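Ganen (comédie musicale)

Ganen est une comédie musicale en 2 actes, destinée aux scènes scolaires et créée au théâtre municipal de Nalovham. L'œuvre comprend seize numéros chantés et dure neuf tableaux.

Argument
Une jeune copiste de l'atelier Işık cherche la dernière page d'une partition léguée à sa ville.

Musique
L'orchestration d'origine réunit neuf instrumentistes. Une version réduite, pour piano et percussions, est employée par les établissements d'enseignement.

Enregistrement
L'intégrale, parue en mai chez Esora, dure 40 minutes et omet l'ouverture du second acte.

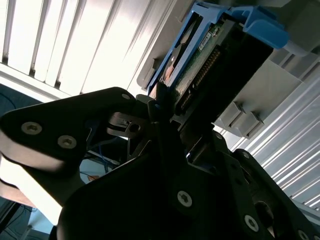

Voir aussi
Opéra pour enfants
Théâtre musical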